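Jerkbridge support queue
Ticket 229: bathroom episodes rejected at ingest
Project: Silto
Site: Hovton flat, bathroom
Priority: 2
Status: open, waiting on site

Problem as reported
Of the 1000 episodes uploaded from the Hovton bathroom, 11 failed the ingest check. The log gives the same line for each: 'phase label missing between grasp and place'. The task is 'put the hair dryer away in the vanity drawer'. Other tasks from the same site went through cleanly.

Checks so far
Time stamps on the arm and head streams agree in all the failed episodes. No dropped frames. Joint logs are complete. The upload was repeated for one episode with the same result, so the transfer can be ruled out.

The labelling tool expects three phases: grasp, carry, place. It starts 'carry' when the gripper has closed and the item has moved clear of the counter zone. In the failed episodes the gripper closes but the tool never starts 'carry'. The counter zone was drawn by hand at set-up and takes in part of the bath as well as the vanity top. An item held over the tub is therefore still 'on the counter' as far as the tool is concerned.

Head camera, dryer in the gripper over the bath, lower drawer open:
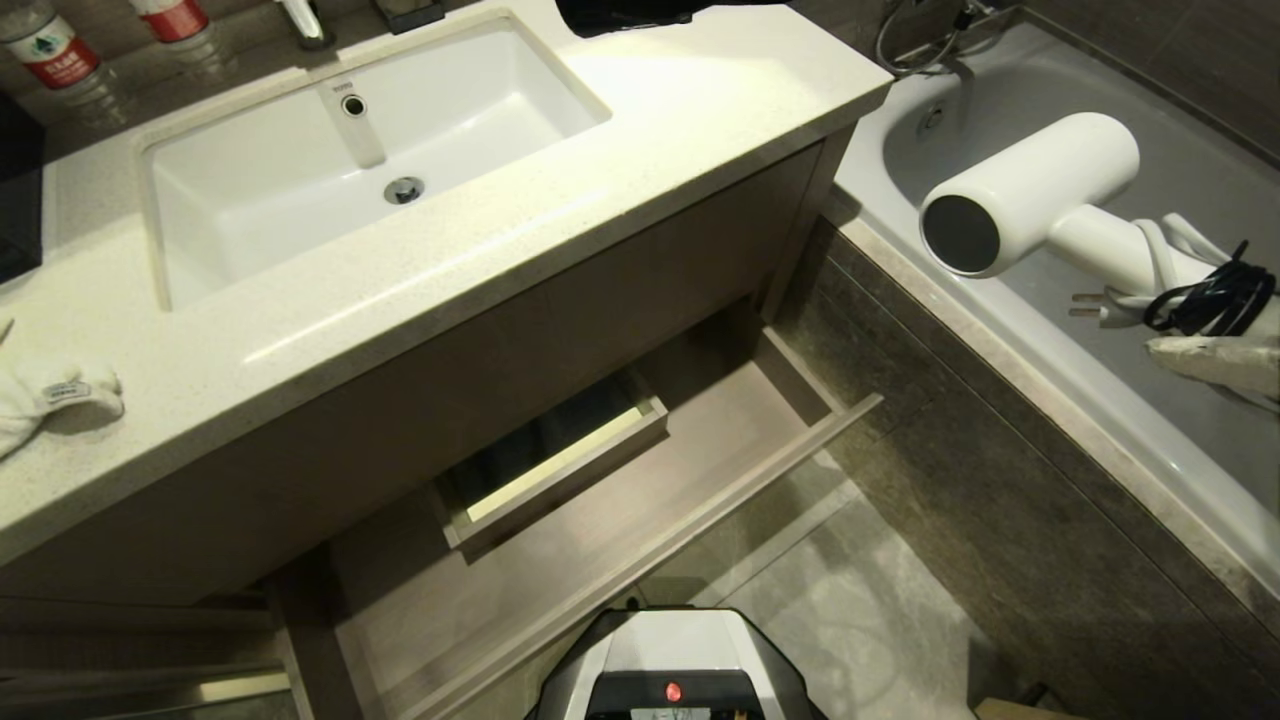
Asamoah: I don't think the zone is the whole story. We have passed episodes where the dryer goes over the bath too, and those got their carry label. Check whether the operator went straight from the bath side to the drawer without coming back past the counter edge. If so, the tool sees one zone change where it wants two. Please don't relabel by hand until we know, or the faulty ones will be mixed in with the good ones.

Follow-up, Friday
Checked as asked. All the failed episodes take the direct path. The passed ones swing out in front of the vanity first, which gives the second zone change. Both paths are valid ways to do the task and both should stay in the set – the policy needs to see more than one approach.

Change made on the test copy: the counter zone now stops at the end of the vanity top, and the bath has a zone of its own. With this in place the failed episodes get all three labels. Passed episodes were run again and the carry start moved earlier in some of them. This is correct, but any split made before the change should be rebuilt.

The lower zone needs the same care. It was drawn as one box from the underside of the counter to the floor, so a gripper working low down at the front of the cabinet counts as 'in drawer' whatever it is doing there.
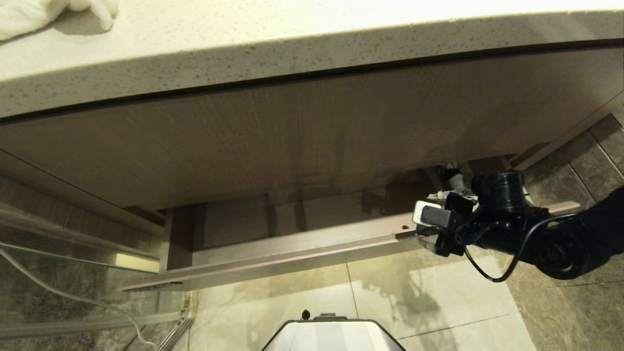 A depth limit has been added so that 'place' only starts when the gripper opens inside the drawer volume. The limit is measured from the cabinet front and has to be set again if the base is parked at a different angle.

Still to do
Site to record a fresh set-up pass with the new zones, drawer shut and drawer open.
Jerkbridge to move the zone file from the test copy to live once the pass is in.
Silto split to be rebuilt afterwards. Do not train on the current one.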